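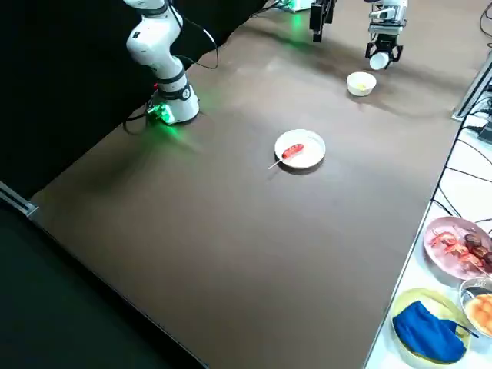

White arm and black curtain, brown table in front.

Thread index | Previous | Next | Reply to list

Tuesday
Posted by Dace Luik

Re: Mavon snare choking above medium tension

Pendo Magesa wrote:

> The shell is the 14 inch Mavon, maple, bought second-hand. Up to
> medium tension it is fine. Above that the note dies at once and
> the snares hardly answer. I have changed the batter head twice
> (Dollon coated both times) and the result is the same. I tune
> each lug with the Cusi gauge and they all read alike. Is this the
> bearing edge, or am I wasting money on heads?

Leave the batter alone for now. You have changed it twice with no difference, and what you describe usually starts at the bottom head.

The Cusi reads the tension of the head near the lug. It does not read pitch. On a new shell the two agree well enough, but if the edge is worn or has been recut, you can have the same reading all round and still be some way out by ear. Use the gauge to get close, then mute the centre with a finger and tap an inch in from each lug.

What I would do, in this order:

1. Throw the snares off and take the wires right away from the head.
2. Slacken the bottom head fully, seat it again, and bring it up a quarter turn at a time, working across the drum.
3. Tune it well above the batter. Most people have it too low.
4. Put the wires back with the strainer at its loosest and tighten only until the buzz stops.
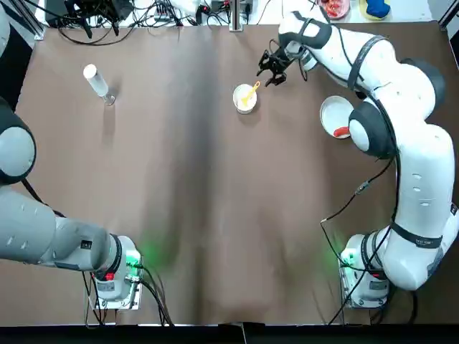 If it still chokes after step 4, take both heads off and lay the shell on something you know to be flat. A sheet of glass will do, a kitchen worktop may not. Put a torch inside, turn the room light off and look for light under the edge. A thin even line is no great worry. A gap between two lugs is, and no head will cure it.

Check the snare beds as well. Mine had been cut too deep on one side by a previous owner. I sent it to Rurnetti, who recut the bottom edge and left the top as it was. The bill was 151 including return carriage. A replacement shell was 400, so the repair made sense to me, but yours may be in a different state.

One more question: are the tension rods original? Odd threads will bind and feel tight long before they are.

Dace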